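Bohumila Hudec
Sorting the loose building bricks this month. 700 pieces from three households, one tub, no instructions. Notes as I go.

Bohumila Hudec
Washing first. Lukewarm water, dish soap, mesh bag, no dishwasher. Anything with a sticker gets wiped by hand. Drying takes a full day on a towel -- studs down, so the water runs out of the hollow side.

Bohumila Hudec
I sort by shape, then by color. The other way gives you a bin of 191 black parts where every small one hides under a plate. Grażyna Jasińska sorts by color first and finds things slower than I do. We have timed it. 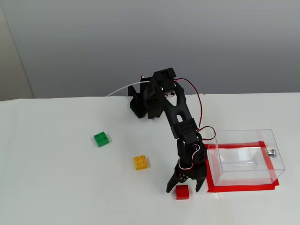
Bohumila Hudec
Surface matters more than the bins do. I tried a patterned tablecloth, a gray tray and bare wood before settling on plain white. Transparent parts are hard to see on it, and white parts are worse, so those two get done last on a dark towel. For everything else the contrast is good. A small red brick on a white tabletop reads at once, even from across the table, and so do blue, green and black.

Bohumila Hudec
Bins are Wudport drawers, the shallow ones. Depth is the thing to check. If you have to dig, the drawer is too full and the shape needs splitting by length.

Bohumila Hudec
Rejects so far: 33. Cracked corners, chewed studs, one melted plate. Test for grip by pressing onto a known good brick and turning it upside down. If it drops, it goes in the reject cup.

Bohumila Hudec
Next batch is 200 wheels and axles. Tires come off before washing -- they hold water.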